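The T-shirt pile, and other August business

28 August 2017

I have been promising myself a proper go at the T-shirts all month, and this morning I finally got the sage green sheet on the bed and started in.
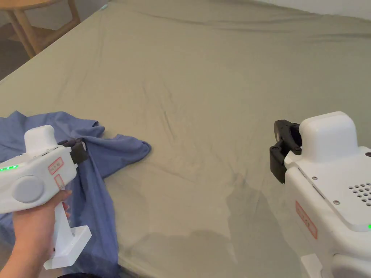 Why I fold on the bed

My sister Meenakshi Chacko folds standing up at the kitchen counter, and I have never understood how her back puts up with it — or where she puts the toaster. I like a bed. There's room to spread a shirt flat, smooth the sleeves in, and have a good think while you're at it. Blue cotton is the worst for bunching up, I find, so I pull it out by the hem first and give it a shake before I even try for a fold.

What stays and what goes

I had 44 shirts when I began, which is a silly number for one person with one dresser. The plan is to get down to 27. Anything with a stretched neck goes in the rag bag, and the Drurnlow fun run shirts can go to my nephew, who sleeps in them. I'm keeping the old blue ones, they get softer every year!

Next up is the sock drawer, and I'd like a cup of tea before that.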